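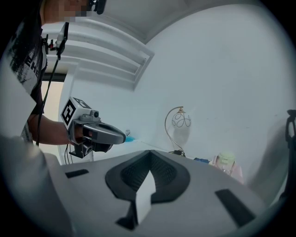
Section 3: Setting up your first staff survey

I've run our staff survey at Leltcombe on Arnirix since January, so these are the steps as I do them myself, including the bits I got wrong the first time. Give yourself 75 minutes and a cup of tea.

1. Sign in and choose New survey from the left-hand menu. Give it a name your colleagues will recognise. Mine was called "Draft B copy" for a whole morning -- please do better!

2. Pick a template. I like Working Week, which asks about hours, meetings and home days. You can delete any question you don't fancy, but leave the consent page in.

3. Upload your staff list as a CSV file. The limit is 900 names per list. If you've got more than that, split it by site and upload each one separately.

Note: job titles with commas in them will push everything one column along. Marcela Lukáč in our payroll team spotted that one (thank you, Marcela).

4. Set the smallest group size. It starts at 3, and I put it up to 5 so that people in tiny teams can't be picked out from their answers.

Caution: you can't change the group size once the survey is open. You'd have to close it, copy it and send everybody a new link, and they will grumble.

5. Send a test to yourself and one other person. Open it on a phone as well as a laptop -- the long rating questions wrap oddly on small screens, and the Next button ends up a fair way down.

6. Choose your closing date and press Open. Reminders go out on their own after that, unless you untick the box under Messages.

If the invitations land in junk mail, ask your IT people to add the Arnirix sending address to the safe list. Drahomíra Ondrejka did ours before lunch. Reading the results is covered in Section 4.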